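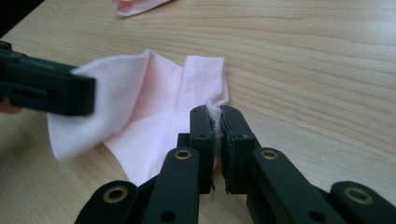
本页最后修改:2025年12月21日

图3 浅色木桌面上的浅粉色软布。布面发皱,中间偏左提起一个松散的、帐篷似的褶。

4 “皱”“褶”“折”“叠”的分工

4.1 问题的提出

上一节讨论了衣物护理文本里的动词,这一节转到我们自己最喜欢的一组词。汉语说一块布不平,可以说它皱了,可以说它起褶了,可以说它折着,也可以说它叠着。四个说法在词典里互相注解的情况相当普遍:查“褶”会见到“折叠而成的痕迹”,查“皱”会见到“起褶子”,查“折”又回到“叠”。读者沿着释义走一圈,很容易回到出发的地方。可是母语者在实际使用中几乎不犹豫。一件衬衫从箱子里拿出来,人们会说“压皱了”,很少说“压叠了”;一条裙子的腰上有规则的纹路,人们说“打了褶”,不会说“打了皱”。这种不假思索的准确非常迷人,值得花一节的篇幅仔细看看。

先举图3这样的情形。同一块布上,发皱的地方和提起来的大褶挨在一起,没有一条清楚的界线。说“这布皱了”,讲的是整个布面的状态;说“这儿有个褶”,讲的是可以用手指出来的一处。两句话都成立,说话人挑了哪一句,就等于告诉听话人往哪里看。下文要论证的核心观点就在这里:四个词首先按照“状态”与“部位”分成两边,其次才谈得上规则不规则、有意无意。

以往的研究大多把这组词放在近义形容词或近义动词的框架里处理,词性不同就分开讨论。这样做便于教学,但“皱”可以作形容词(很皱)、作动词(皱着眉),也可以进入补语(揉皱);“褶”主要是名词,偶尔作动词(把边褶进去);“折”和“叠”以动词为主,又都能借作量词或构词成分。一旦按词性切开,几个词之间最有意思的呼应就看不见了。我们因此采取跨词性的做法,把凡是描写柔软片状物形态的用例放在一起看。

4.2 语料与标注

语料取自Fesullow生活文本库的家务、裁缝、面点和旅行四个子库,经去重后得到1,700条含有目标词的句子。选这四个子库是有意为之:家务文本里的布多半是被动地变形,裁缝文本里的布则被人有计划地变形,面点文本提供了布以外的另一种软材料,旅行文本里充满了行李箱,而行李箱正是“皱”字最繁荣的地方。

标注在Nolel平台上进行。每条句子标注五个方面:形态的范围(整面或局部)、形成的方式(有意或无意)、能否恢复平整、是否带有评价,以及是否脱离实物转为比喻。范围一项原本只设两个取值,试标时发现“边上皱了一圈”之类的句子很难归入任何一边,于是允许标为“局部而无界”。这个改动后来给我们带来了最有收获的一批例句,4.4节还会回到这里。

两位标注者意见不一致的句子有216条,全部由Tarek Amrani与Hsin-yi Yuen逐条讨论后定标。不一致的句子相当集中,主要落在“褶皱”这个双音词上,其次是面点子库里的“折”。讨论记录本身就是很好的材料。例如“床单上有些褶皱”一句,一位标注者读作整面,理由是句子接下来讲的是把床单重新铺一遍;另一位读作局部,理由是“有些”在数东西。两种读法都说得通,最后我们按照句内线索从严处理,标为局部,同时在备注里保留了另一种读法。

需要说明的是,本节例句一律从语料中选取较短的,个别句子删去了与讨论无关的前后成分,没有替换目标词。带星号的句子为作者自拟的不合格句,用来对照。

4.3 “皱”:没有数目的变形

含“皱”的句子共498条。最醒目的特点是它和量词的疏远。“一道褶”“几条折痕”“三层叠好的毛巾”都很自然,“皱”却基本不受数量词修饰:

(1)衬衫在包里放了一天,皱得不成样子。
(2)棉麻的料子好看是好看,就是一坐就皱。
(3)*衬衫上有两道皱。

例(3)若改成“两道皱纹”,句子稍好一些,但听上去像在说人的额头。改成“两道褶”,立刻通顺。可见“皱”在普通话里描写的是弥漫在一片表面上的性质,和“湿”“脏”属于同一类。一件衣服可以湿、可以脏、可以皱,要数就得另外找名词:水印、污渍、褶子。这样一排列,三对词整整齐齐地站在那里,我们第一次把它们写在白板上的时候着实兴奋了一阵。

既然是弥漫的性质,“皱”自然可以有程度,而且程度的表达极其丰富。语料中有“有点皱”“皱巴巴”“皱成一团”“皱得像咸菜”“皱得没法穿”。其中“皱成一团”值得多说两句。“一团”看似数量成分,但它计量的是衣物最后的形状,不是皱的个数。类似的还有“皱成一把”“皱成一个球”。补语把整块布收拢成一个物体,变形彻底到了改变外形的地步,这正好是“皱”的程度尺度的上端。

“皱”的第二个特点是偏向无意。进入“V皱”的动词有压、坐、睡、揉、攥、挤、晒,绝大部分描写的是附带的后果。“揉皱”看上去有意,但细读例句就会发现,有意的是揉,皱多半是代价:

(4)他把那张收据揉皱了塞进口袋。
(5)手洗的时候别使劲拧,容易拧皱。

裁缝子库里有一小批例外,集中在讨论“做皱”的工艺,如“这种面料是特意做皱的,不用熨”。这里的“特意”几乎成了必需成分,去掉以后句子的意思会滑向抱怨。一个词需要额外的标记才能表示有意,恰恰说明它默认的意思是无意。

第三个特点是可恢复。与“皱”搭配的后续动作有熨、抻、捋、挂、喷水,补语几乎清一色是“平”。“皱”与“平”构成一对真正的反义词,这一点在比喻里也保留着,“皱着的眉头舒展开了”,“心里那点皱被熨平了”。后一句出自旅行子库里的一篇散文,作者大概写得很得意,我们读得也很高兴。

4.4 “褶”:可以指给人看的地方

和“皱”相比,“褶”处处相反。它爱和数量词在一起:一道褶、一个褶、几层褶、满脸的褶子。它爱和方位词在一起:褶里、褶上、褶与褶之间。它还有自己的“里面”。灰尘可以积在褶里,线头可以藏在褶里,却没有什么东西能待在“皱里”:

(6)窗帘的褶里全是灰。
(7)*窗帘的皱里全是灰。

能够容纳东西,说明“褶”在说话人心里是一个有形体、有边界的小空间。这个看法可以顺便解释“褶”为什么兼容有意和无意两种成因。裙子上的褶是做出来的,裤腿上的褶是坐出来的,形成的方式完全不同,得到的却是同一类东西:一处可以指、可以数、可以摸到两侧的隆起或凹陷。词义抓住的是结果的形体,对来历相当宽容。

来历的差别要靠动词补上。有意的用“打褶”“捏褶”“抽褶”,无意的用“起褶”“压出褶子”“堆出褶子”。“打”和“起”的对立非常稳固,语料中没有一条“起褶”出现在裁剪说明的步骤句里,而在检查成品的句子里,“起褶”是常见的毛病:

(8)腰头每边打两个褶,倒向侧缝。
(9)上完袖子看看袖山有没有起褶。

两句可以出现在同一篇教程里,前一个褶是功劳,后一个褶是毛病。学习者常常在这里糊涂,母语者却读得毫无障碍,因为动词已经把责任分清楚了。

儿化和后缀也参与分工。裁缝文本偏爱光杆的“褶”,家务文本偏爱“褶子”和“褶儿”。“工字褶”“刀褶”“碎褶”都不能换成“工字褶子”而不改变语气,后者听上去像外行在转述。术语取单音形式,日常说法取带后缀的形式,这在汉语里本来常见,在这一组词上表现得格外干净。

现在回到“局部而无界”的句子。“领口皱了一圈”“下摆有点皱”“拉链两边皱皱的”,这些句子的范围是局部,按照我们最初的设想,似乎应该让给“褶”。细看之后,划定范围的其实是“领口”“下摆”“拉链两边”这些处所词。“皱”在处所词划好的区域以内仍然是弥漫的,没有自己的边界。一件衣服的领口可以看成一块更小的布,“皱”铺满这块小布。于是原则可以说得更准确一些:整面与局部是相对于句子里给出的参照面来说的,“皱”铺满参照面,“褶”落在参照面上。这样修订以后,原先看似反例的句子全部归了位。

4.5 “褶皱”的摇摆

双音词“褶皱”把两边合在一起,摇摆也就难免。它可以受“一道”修饰,行为像“褶”;也可以受“满是”“布满”支配,描写整个表面,行为又靠近“皱”。4.2节提到的标注分歧,大半由此而来。

我们的处理是承认它有两个用法,并观察语体的影响。家务和旅行子库里的“褶皱”多作书面化的替代,作者刚用过“皱”,下一句换一个字多的说法,避免重复。裁缝子库里则倾向于指一处一处的形体,尤其在描写垂坠效果时,如“让褶皱自然散开”。书面语里还有地质学的“褶皱”,那里指岩层弯曲形成的构造,边界和走向都是研究的对象,明显站在“褶”的一边。一个专业术语选择了双音形式,又保留了可指认、可命名的性质,和裁缝术语里单音的“刀褶”“碎褶”殊途同归。

顺带一提,“皱褶”和“褶皱”的词序问题也很有趣。语料里两种词序都有,护肤类的引文偏向“皱褶”,布料和地貌偏向“褶皱”。本节没有足够的材料讨论其中的原因,只把现象记在这里,希望有人接着做。

4.6 “折”与“叠”:动作留下的两种账

“折”和“叠”以动作为主,看似离静态的形态远一些,却在结果上留下了清楚的差别。“折”关心弯过去的那条线,“叠”关心压在一起的层数。纸折一下,得到一道折痕;毛巾叠一下,得到两层毛巾。线归“折”,层归“叠”,因此有“折痕”“折线”“折角”,有“重叠”“层叠”“叠加”:

(10)沿虚线向里折。
(11)毛衣叠好摞在最下面。
(12)*沿虚线向里叠。

例(12)并非绝对不能说,南方一些受访者觉得可以接受,但多数人会改为“折”。反过来,“被子折好了”在不少方言区是日常说法,普通话文本则更常用“叠被子”。方言差异确实存在,而差异的方向很有规律:动作的终点是一件收好的成品时,两词最容易互换;动作的焦点是一条具体的线时,“折”的地位几乎不可动摇。

旅行子库给了我们一组绝佳的对照。讲收纳的文章喜欢比较“叠”和“卷”,争论的是哪一种让衣服少皱。这里“叠”作为有意的整理动作,“皱”作为无意的后果,二者在一句话里相遇:

(13)叠得越整齐,打开时折痕越明显,但不会皱。

这一句我们几乎想拿来做全节的标题。作者不动声色地把“叠”“折”“皱”三个词各放在该放的位置:层是叠出来的,线是折出来的,而皱是弥漫的、没有章法的,所以衣服可以有折痕而不皱。一个只想教人收箱子的作者,用二十来个字画出了整个语义场的地图。

面点子库里的“折”曾让标注者颇费踌躇。“面片折三折”里的第二个“折”是量词,计量的是动作的次数,还是折好以后的层数?裁缝和面点作者对此似乎各有习惯。有些做法写“折三折”,照后文的步骤得到三层;有些则按折的次数来算,层数要多得多。厨房里的读者想必为此吃过苦头。从语义上看,“折”作量词时恰好站在线与层的交界处,线的数目与层的数目总是差着一点,歧义由此产生。换成“叠成三层”,歧义随即消失,这又是“叠”专管层数的一个旁证。

4.7 包子与额头:离开布以后

如果四个词的分工只对布有效,意义就有限了。令人高兴的是,换成别的材料以后,分工几乎原样保留。包子有“褶”,一个一个捏出来,可以数,也可以夸;包子放久了表皮会“皱”,没有数目,只有程度。饺子皮“叠”着放会粘,讲的是层;把边“折”过来捏紧,讲的是线。同一个包子身上,有意的褶和无意的皱和平共处,正像衣服上打好的褶与坐出来的皱可以同时存在。

(14)褶捏得很匀,可惜凉了以后皮有点皱。

人的面部稍微复杂一点。额头上的纹路叫“皱纹”,可数;“皱眉”是动作,短暂而可恢复;“满脸褶子”则带着明显的口语色彩,有时亲热,有时不客气。“皱”本身不可数,加上“纹”以后变得可数,这与“脏”加上“渍”的过程一样,不妨看作汉语给弥漫性质造名词的常规办法。至于“褶子”为什么用到脸上就多了一层调侃,我们倾向于认为,它把脸当作一块布来讲了。布上可以指给人看的地方,搬到脸上便显得太具体。

比喻用法走得更远。“折”发展出“转折”“曲折”“波折”,全都保留着一条改变方向的线;“叠”发展出“叠加”“重叠”,保留着层;“皱”主要留在表情和心情里;“褶”的比喻用例最少,集中在“时间的褶子里”“记忆的褶缝”这一类文学表达,仍然是一个能藏东西的小空间。词义从布上起飞,落点各不相同,随身带着的却还是原来的那点形状。

4.8 访谈中的旁证

语料之外,我们在Iltthorpe社区学校的中文读书会上做了小规模访谈。受访者拿到一块手帕,先随意揉一揉,再摊在桌上,然后向看不见手帕的同伴描述,让对方用另一块手帕做出同样的形状。任务简单,场面热烈,收获超出预期。

描述刚开始时,受访者普遍用“皱”给出总印象,“整个都皱的”“不太皱,就中间”。一旦进入细节,“皱”便迅速让位,取而代之的是“一个大褶”“从左边过来一道褶”“这个角折过去了”“这里叠着两层”。同伴追问时用的也是后三个词。这个次序与4.1节的设想吻合:弥漫的性质适合概括,可指认的部位适合协作。有一位受访者中途着急,连说了几遍“就是皱嘛”,对方只好停手等着,因为单凭一个“皱”字实在没有办法知道下一步该动哪里。

会说两种语言的受访者还主动谈到翻译的困难。英语的fold兼管动作、线和一部分形体,crease偏重线,wrinkle又兼有汉语“皱”和“皱纹”的领地,并且可数。几位受访者觉得,英语里最难找到对应的是“褶里”,总要绕着说。Hsin-yi Yuen在整理记录时建议今后把“能不能装东西”作为跨语言比较的一个测试项,我们认为这是个好主意,简便易行,各种语言都能问。

访谈也暴露了一个没有解决的问题。手帕中央被提起来以后,四周的布随之牵动,有些受访者称之为“鼓起来的地方”,有些称之为“褶”,还有一位说“像个小帐篷”。软材料立起来的形状在汉语里似乎缺少一个现成的单音词,“褶”可以勉强覆盖,但说话人常常不满意,会再补一个比方。图3中部那样的形状便属于这一类。它有边界,可以指认,也有里面,照理都符合“褶”的条件,唯独少了“褶”常有的狭长。狭长是不是“褶”的必要条件,目前的用例还不足以判断。Pichler图式法对长宽比例的刻画或许可以借来一用,第6节讨论量词“道”与“条”时会再次碰到同样的困难。

4.9 对词典释义的建议

依据以上分析,释义时可以让四个词各有一个不依赖其他三词的立足点。“皱”从表面失去平整讲起,注明多为无意,并以“平”为反义;“褶”从一处狭长的隆起或凹陷讲起,注明可数,成因不限;“折”从使片状物沿一条线弯转讲起;“叠”从使片状物层层相压讲起。循环释义由此可以避免,例句也容易配:每个词只需一条带有典型搭配的短句,如“一坐就皱”“打两个褶”“沿虚线折”“叠成三层”。

“褶皱”宜分立两个义项,先列可指认的形体,再列表面的总体状态,地质术语作为专科义另起。“折”的量词用法应当提示次数与层数的歧义,面点子库中的例句可以直接选用。儿化与“子”尾的语体差别在小型词典里限于篇幅未必能写,但学习词典值得留出一行,因为学习者在裁剪教程与日常对话之间切换时,最先碰到的正是这一类差别。

方言材料另见附录二。其中“折被子”与“叠被子”的分布尚未核对完毕,十一月补收的录音还在转写,表中暂以空格表示。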